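Print | E-mail

Trirkosar: progress report for September
To: Marta Palamarchuk, Willer
From: Ljubica Hoxha

The first two levels are playable from start to end. Save files now carry over between builds, and the crash in the shop menu is fixed. Controller support is still missing on level two. 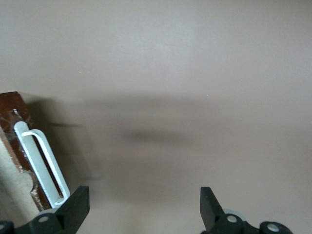 Next steps

Finish the 11 open bugs on the harbor map. Send the demo to 400 testers in the Hola group. We need the second payment before the voice recording.

Print | E-mail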